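October, room notes, plaster trial continued

Second coat of Uvulora went on the test panels in the morning and was touch dry by 3 in the afternoon, which is quicker than the tin says. I don't much trust the tin. The sales sheet calls it an "acoustic mineral finish" and promises that an ordinary meeting room will "lose its echo" with two coats on the walls. No thickness given, no test method, and the one graph has no numbers up the side.

Siobhán Costello wants an answer before anybody quotes it to the Duggan people, who have a hard, boxy room with bare walls and a boarded floor and can't hear each other across the table. My opinion before starting was that two coats of anything you can put on with a roller won't do much for speech. I'm writing that down so it's plain which way I was leaning.

What we did: clapped, popped balloons, recorded, and read the decay off the recording. Same corner for the source each time, microphone on the short stand, door shut, both of us standing still. Bare panels first, then one coat, then two. Panels leaning on the long walls with battens behind, same spacing every time (tape marks are still on the floor, please leave them).

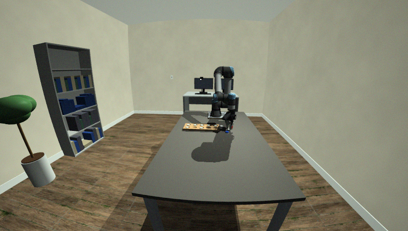 Rendered room: mottled beige walls, plank floor, white skirting, long dark grey table.

Results so far. Bare and one coat can't be told apart. The spread between one balloon and the next is bigger than any gap between the two sets. With two coats there may be a slight drop at the top end, sibilants and the rattle of keys, that sort of thing. At 200 Hz, where the Duggan room really booms, nothing. I'd have been amazed to see anything there with a layer that thin.

Enda Ó Flaithearta thinks the room sounds "warmer" with the two-coat panels in. He said so straight after carrying them in, so he knew which they were. I asked him to wait in the corridor with his back to the door while I swapped the panels, or pretended to, and then come in and talk and say which set was up. He was right about half the time. He says he was tired. Could be. We should repeat it with someone who hasn't read the sales sheet, and with someone other than me doing the swapping, as I may well be giving it away by my face.

Things that could have fooled us:
Humidity. We had the window open while the coats dried and shut for the readings, but I didn't log it for the bare set. My fault.
Balloons. The packet ran out partway and the second packet is a different make. They sound thinner to me. Possibly all of the "slight drop" is balloons.
Coats. Laid down about as evenly as you'd expect from a person with a roller and a phone in the other hand. I weighed the tin before and after this time. 237 g used on the second coat, and I forgot to weigh it for the first, so no total.
The panels cover far less than a full room of wall. Fair point in favour of the stuff, and Skalitz will certainly make it.

Rang Skalitz about the missing numbers on the graph. Pleasant man, didn't know, would ask. He offered to send a recording made "before and after" in a café. I asked whether the café had also got curtains in the meantime and he said he would ask that too. 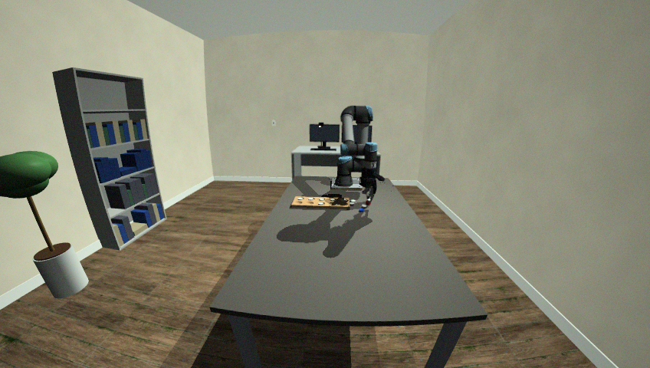 The other thing worth trying is the dull thing. Gavach still sell the 200 mm felt-faced rolls we used in the stairwell, and those made a difference you could hear from the landing with no recording at all. Ugly, and Siobhán says the Duggan people have turned down felt once already on looks. Then they should be told what they're paying for: a nice chalky wall, which it is. I've no complaint about the colour or how it goes on, and it covered an old pencil line in one pass.

I would not put the word "acoustic" in the quote. If somebody wants it in, I'd like to see it next to a measurement we made ourselves.

To do:
Repeat bare set, one make of balloon only, humidity logged.
Weigh the tin BOTH times.
Blind listening again, Siobhán to swap, me in the corridor with Enda.
Ask Gavach for the thin rolls in off-white, price and lead time.
Chase Skalitz for the graph — scale, method, who measured it.
Roller is soaking in the blue bucket, needs rinsing tonight.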